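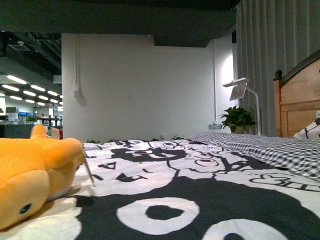
一间卧室做到什么程度才算布置完成?

当天晚上能直接睡人,就算完成。床架装稳,床垫放好,床单、被套、枕套都洗过并铺上,床边有一盏能用的灯,衣柜里留有一套换洗的床品。缺其中任何一项,我们在登记表上都记为“未完成”,不计入本报告的完成数。

Raldale过渡住房卧室布置项目中期进展报告
提交对象:Watow资助办公室
执笔:Tsung-han Kwan
本期截止:八月底

一、总体情况

本项目为Raldale过渡住房的住户家庭布置卧室,以有学龄孩子的家庭优先。项目申请书里写明,资助款用于床架、床垫、床品、床头照明和洗涤,不用于墙面翻新和大件电器。到本期截止时,已有51间卧室布置完成并由住户签收。其余房间分两种情况:一部分床架已经装好,在等床品;另一部分住户还没有搬入,钥匙在物业手里,我们进不去。

按照原计划,本期末应当完成的房间比现在多。进度落后主要集中在前半段,当时床架的一批配件发错了型号,安装停了一阵。配件换来以后,安装速度基本恢复,床品洗涤又跟不上,所以后半段追回了一些,没有全部追回。下文第三、四部分分别说明。

目前没有发现需要修改项目目标的情况。我们申请调整的只有两处预算科目,见第七部分。

二、住户需求登记

每间房开工前,由Nabila Salem带登记表上门,和住户一起填写。表上问的内容很简单:谁睡这间房,要单人床还是双人床,床靠哪面墙,插座在什么位置,原来有没有还想继续用的家具,对布料有没有过敏。有孩子的,孩子自己那一页由孩子填,字写不全的可以画。

登记表在本期改过一次。第一版没有问床头朝向,安装时才发现有几户的窗子开在床头上方,冬天漏风,住户希望掉个方向,而床架已经拼好了。改版以后加了一格房间简图,由登记人现场画,标出门、窗、插座和暖气片。简图画得不好看也没有关系,安装的人能看懂就行。

孩子那一页上,提得最多的是被套的图案。大一点的孩子多数要黑白的、带涂鸦或字母的花样,明确说不要卡通人物;小一点的孩子要求比较杂,有要星星的,有要车的,还有一个孩子写了“和姐姐不一样的”。成年住户一般选格纹或者纯色,理由多是耐脏、好配。我们起初打算统一采购一种浅色床品,看过登记表后改成由住户在样布册里自己选,床单和被套可以不成套。结果很多房间都是格纹床单配印花被套,混着用。住户对这个做法没有提过意见。

也有人问能不能把自己原来的毛绒玩具、靠垫和毯子留在床上。当然可以。项目只管铺床,床上放什么由住户决定。安装人员进屋时如果床上有玩具或其他私人物品,请住户自己收走再动床,铺好之后由住户自己放回去。这一条已经写进上门须知。

三、床架与床垫

床架由Pornel供货,浅色木料,床头带竖条。选这一款是因为它的床头可以单独更换,搬家时拆装也方便。上一期报告中提到的样品试用,结果是可以接受,用户只反映过一次响声,拧紧床尾横梁后没有再出现。

配件型号的问题经过如下。首批到货的床架,连接件比孔位短,拧到底以后横梁还有活动余地。安装组的Kaan Gökçe在装第一户时就发现了,当天停工,并把已经装好的床垫撤下,床架靠墙放好,请住户暂时仍用原来的床。Pornel收到照片后承认是装箱时拿错了,换件寄到后没有另收费用,但运输和清点花了时间。这段时间安装组改去做灯具和衣柜的固定,人手没有闲着,只是完成数上不去。

现在每批货到仓库先抽一箱试装,试过再往外发。试装过的那张床留在仓库里,给新来的安装人员练手。

床垫方面没有大的问题。有一户的房门太窄,双人床垫进不去,最后从阳台吊上去。另有一户的孩子对乳胶过敏,登记表上写了,仓库发货时看漏了,到门口才发现不对,换了一张弹簧床垫再送。仓库现在把过敏信息用红笔抄在外包装上。

床的高度收到过不同意见。年纪大的住户嫌低,带小孩的住户嫌高。这款床架的床腿可以加垫块,已经请Pornel报价,报价还没有回来。

四、床品采购与洗涤

床品从Nishad订购,本期共到货210套。每套含床单一条、被套一条、枕套一对,均价378元。不同花色价格略有差别,印花的比格纹的贵一点,差额在均价里摊平。单价和申请书中的预算基本一致。

到货后全部先洗一遍再入库。新布上浆比较重,不洗直接铺,手感硬,印花的还有气味。第一批我们找过外面的洗衣店,送回来的枕套和被套对不上,花了整整一个下午重新配。之后改为在社区洗衣房自己洗,由Yogesh Kashyap排班,每一缸只放同一种花色,洗完当场配套,用布条捆好,布条上写房间类型,不写住户姓名。

自己洗的好处是不会混,缺点是慢。洗衣房白天要先给住户用,我们只能用晚上八点以后的时段。烘干机有一台长期温度偏高,黑白印花的被套烘过以后有轻微的缩水,套在被芯上角会拱起来。后来印花的一律晾干,格纹的才进烘干机。晾干占地方,遇到连着下雨就更慢,这是后半段床品跟不上安装的原因。

已经缩水的被套没有退货,因为是我们自己烘坏的。其中还能用的配给了被芯偏小的单人床,不能用的裁成了枕套和收纳袋,没有计入发放数。

每间房按床位发放两套,一套铺上,一套放在衣柜里。铺床这一步由安装组做完,不留给住户。有住户说过不用麻烦,自己来就行,这种情况我们也照办,只在签收时看一眼床品是否齐全。

铺床的要求写过一页纸,贴在仓库门后。主要几条抄录如下,供资助方了解现场的做法:

床单先铺床头,四角塞进床垫下面,格纹的要顺着床边走,不要斜。
被套开口朝床尾,四角的系带系在被芯上。
枕头靠着床头板放,枕套开口背对房门。
衣柜里的备用套放在住户够得着的那一层,有小孩的放低一层。
离开前把布条、包装袋带走。

五、床头照明

申请书中灯具只列了一个总数,没有指定样式。实际采购的是可调角度的台灯,灯头扁平,光往下照,晚上看书不太影响同屋的人。几户房间里没有床头柜,灯放在书桌或窗台上,电线沿墙用线卡固定。

有些住户原来就有台灯,而且更喜欢自己的,我们就不再发,只检查插头和电线。检查出3盏电线外皮破损,征得住户同意后换了新的。省下来的灯留作备用,目前放在仓库,没有发给项目以外的人。

两个孩子共用一间房的,原则上每张床一盏灯。插座不够的时候先用带开关的排插,排插固定在墙上,不放在床底下。Ewan Sheehan是这部分的安全负责人,他要求每一处固定点装完都用手拉一下再走。他在本期抽查过已完成的房间,问题集中在线卡粘不牢,旧墙面掉灰,粘上去过几天就松。现在改用钉的,遇到不允许打钉的墙,先把灰擦净再粘,并在一周后回访时再看一次。

六、回访与住户反馈

每间房完成后一周左右由Nabila Salem电话或上门回访,问的问题和登记时对应:床稳不稳,床品洗过没有,灯好不好用,有没有要换的。住户不在家的,留一张纸条,不反复打扰。

反馈中提到比较多的几件事如下。

床品好洗,格纹床单洗完不大需要熨。印花被套有住户问能不能用热水洗,我们建议用冷水,晾干。这一条原先没有写在发放单上,已经补上。

床下空间不够用。不少家庭的行李箱和换季衣服没有地方放,原来都塞在床下,新床架的横梁较低,箱子进不去。我们没有预料到这一点。临时的办法是发了布面收纳袋,扁一些,可以推进去。长远看,加垫块之后也能解决一部分,所以垫块报价对两件事都有用。

枕头偏高。反映这个问题的主要是孩子。可以换低枕,已经换了一些,剩下的等下一批到货。

孩子房间的变化,家长说得比我们想的多。有一位母亲说,女儿原来写作业在客厅,写完就睡在沙发上,现在每天晚上自己把被子拉平,再把玩具摆回床上,摆得很讲究,谁也不许动。另一位父亲讲,儿子第一次请同学到家里来看他的房间。这些话我们照录,没有据此统计什么指标,申请书里也没有要求。

也有不满意的。一户住户认为安装时间通知得太晚,前一天晚上才接到电话,他要请假在家等。这是我们的问题。排期表原来由仓库和安装组各做一份,两份不一致时以后改的为准,通知就晚了。现在只保留一份,由Kaan Gökçe维护,改动以后必须当天通知住户。还有一户觉得床架颜色太浅,和她原有的深色衣柜不搭,希望换深色的。我们说明了目前只有一种颜色,她表示可以接受,同时问能不能自己上漆。我们答复可以,但请等过渡期满、床架正式归她以后再动。

七、经费使用与调整申请

床架、床垫、床品三项的支出都在预算之内,票据随附件提交。灯具一项有结余,原因见第五部分。洗涤一项超出预算,超出的主要是晾衣架、洗衣液和晚间时段的用电分摊,外送洗衣的那一次也记在这里。

申请调整的两处:一,把灯具结余转入洗涤;二,在床架科目下增列床腿垫块和床底收纳袋。两项调整都不增加总额。若资助方同意第一项而对第二项需要看报价,我们可以等Pornel的报价到了再单独提交。

运输费用与上期持平。仓库租金没有变化。人员补贴按申请书标准发放,安装停工的那段时间,因为改做了灯具和衣柜固定,照常发放,考勤表在附件中可以核对。

八、下一阶段安排

先完成床架已装、只缺床品的房间。床品都在库里,只差洗涤,Yogesh Kashyap已经和洗衣房商量把清早的时段也借给我们一部分,对方口头同意,书面的还在走手续。如果天气好,这部分房间不会拖到下一期末。

尚未搬入的房间,等物业交钥匙。我们请物业至少提前几天给出名单,便于上门登记。物业提出能不能先按统一样式铺好,住户来了再调换,我们没有同意,床品洗过、铺过再换,等于要再洗一遍,而且住户选花色这一步就没有了。床架和床垫可以先装,这一点双方没有分歧。

仓库要做一次盘点,把样布册里已经停产的花色抽掉。Nishad通知过,有一款黑白涂鸦图案不再生产,库存用完为止。选了这一款而还没有发放的孩子,我们会拿样布册再去问一次,让他们另选,或者把库存优先留给他们。

缩水问题会请Nishad给一个书面的洗涤说明,附在每套床品里。

九、需要资助方答复的事项

一、上述两处预算调整是否同意。
二、住户过渡期满搬走时,床架归住户所有,搬运费是否可以列支。申请书没有写,目前已经有住户在问。
三、下一期报告是否仍需附房间照片。若需要,我们会继续先征得住户同意,不同意的不拍。

附件:支出明细及票据、住户登记表样表(新版)、铺床要求一页、安装组考勤表、回访记录摘要。住户姓名和门牌号在所有附件中均已遮盖,原件存放在Raldale办公室,资助方如需查阅,请提前与Tsung-han Kwan联系。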